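Datasets / Teleoperation / Tabletop tasks
Print this page | E-mail this page

# Remano Button Press: Data Card

Maintained by Arvid Hovland for the Loltow manipulation program.

## Summary

Remano Button Press is a set of 1,285 demonstrations in which a human operator guides a robot arm by remote control to press push buttons on a table. It is intended for training and testing policies that learn from demonstration. The set is released for research use.

## Task

Each episode begins with a short written instruction naming a button by the color of its cap. The operator moves the gripper over the named button, lowers one fingertip onto the cap, and raises the arm clear before ending the episode. Instructions come in 7 wordings, and the wording used is stored with each episode. Button positions are changed between sessions, so a policy cannot rely on fixed coordinates.

The work surface is white, with a pale curtain behind it. Buttons are of the mushroom-head type, with red and green caps on blue-and-white bases. 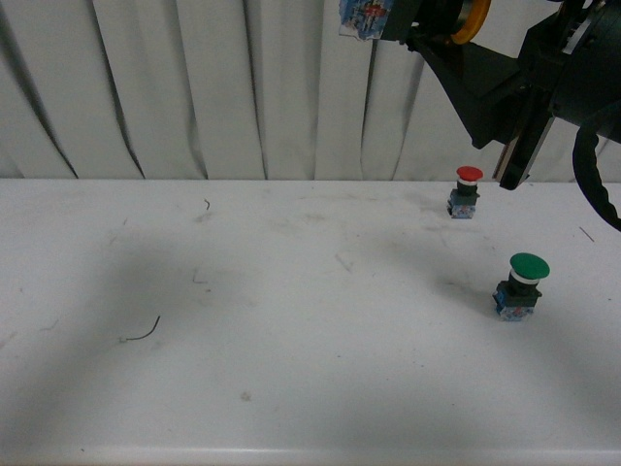
DATA COLLECTION

Operators worked with the Zineo hand controller, which maps wrist motion to gripper motion at a fixed scale. Every operator completed a practice session before recording; practice episodes are not part of the release. Operators were told to approach from above and to avoid dragging the fingertip across the table.

The surface was not cleaned between episodes. Scuffs, smudges and small debris are present in the recordings and have not been edited out. Users who crop or mask the images should report this with their results.

## Contents

- Camera images, joint positions and gripper state for each time step
- The written instruction
- An outcome label, assigned by 2 reviewers working separately
- Operator code (no names are stored)

A held-out portion of 400 episodes is reserved for testing and should not be used for training or tuning.

## Known limits

Lighting varies little within a session, and soft shadows are common. The set covers pressing only. It should not be used to judge the safety of any system that works near people.

## Related sets

The Jiang drawer set uses the same file layout and can be loaded with the same scripts.

Corrections may be sent to the maintainer through the Loltow project page.

Print this page | E-mail this page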